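Last edited November 6, 2011 by Teresa Michalski.

# Honutstead table utensils: storage and sorting notes

Notes for anyone who sets up, clears or restocks the long tables at Honutstead. They cover the wire utensil baskets, the chopsticks and flatware that go in them, and how both get cleaned and put away. The dish room has its own notes in `dishroom.md`, and nothing in this file replaces those.

## What's in this folder

- `README.md`: this file
- `utensils.csv`: one row per type of utensil, with supplier, length and where it lives
- `baskets.csv`: one row per basket, with its tag number and any damage
- `dishroom.md`: washing and drying
- `old/`: the lists from before July, kept for reference only

## Utensils

| Code | Item | Supplier | Stored in |
|------|------|----------|-----------|
| CH-W | Chopsticks, wooden | Sultia | Drawer 3 |
| CH-L | Chopsticks, lacquered | Sultia | Drawer 3, back tray |
| SP-S | Soup spoons | Bang | Drawer 2 |
| SP-T | Teaspoons | Bang | Drawer 2 |
| FK | Forks | Bang | Drawer 1 |

The wooden chopsticks are the everyday ones. We buy them in packs of 22 pairs. The lacquered ones are for dinners and stay in the back tray otherwise. They look similar in the catalog, but the lacquered ones are shorter, so please don't mix them to make up a pair.

Forks from the old Drarkulell set are still turning up. Put them in the box under drawer 1. They have a thinner handle and fall through the wider baskets.

## Baskets

We own 18 wire baskets. Each has a paper tag number in `baskets.csv`. The tags come off in the wash, so the number is also on the shelf edge where the basket goes.

Rules for filling:

1. Chopsticks go in one compartment and spoons in another. Forks get a basket of their own.
2. Chopsticks stand with the eating end down for storage.
3. Leave enough slack that a person can pull out one pair without lifting three others.
4. Carry by the handle, one basket per hand.

A basket with a bent bar is still usable if nothing slips through. Write "bent" in the notes column and leave it in service. If the handle has come loose at either side, take it out and put it on the top shelf in the pantry.

## Setting a table

Wipe the tabletop first, including along the seam, where crumbs collect. Set the basket down near the center of the table so both sides can reach it. Bowls and cups go out after that.

For a full room we put out 74 pairs of chopsticks, which leaves a few spare for drops. Spoons are put out to match the menu. Check with whoever is cooking before you fill the second compartment, as some meals don't need them.

## Clearing

Used chopsticks and spoons go in the gray tub, never back in the basket. Anything left in a basket at the end of a meal still gets washed, along with the basket itself.

Look in each compartment before the basket leaves the table. Single chopsticks get left behind a lot, especially when they lean into a corner against the divider. Singles go in the odd cup on the drawer 3 shelf. When the cup is full, lay them out on a towel, match them by length and color, and return the pairs to the drawer. Whatever has no match goes to the craft bin.
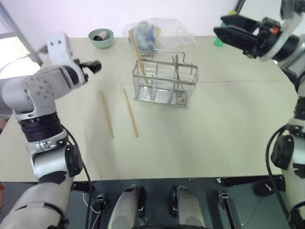
*Wire basket with carrying handle, one wooden chopstick in the left compartment.*

## Columns in `utensils.csv`

- `code`: short code from the table above
- `length_mm`: measured end to end, one item per pack
- `supplier`: name as printed on the invoice
- `location`: drawer or tray
- `count`: pairs for chopsticks, single pieces for everything else
- `notes`: free text

The count for CH-W was entered as single sticks in the old list. Divide by two if you are comparing against anything in `old/`.

## Known problems

- Two rows in `baskets.csv` share a tag number. One of them should be the basket that went to the upstairs kitchen.
- Lengths are missing for the teaspoons.
- Drawer 2 sticks in damp weather. Lift it slightly as you pull.
- The Bang invoice lists soup spoons and serving spoons on the same line, so the purchase total is too high for SP-S.

## Changes

Edit the CSV files directly and put your initials in the notes column. For a new type of utensil, add the row first and then label the drawer. Questions go to Teresa Michalski, or leave a note on the pantry clipboard.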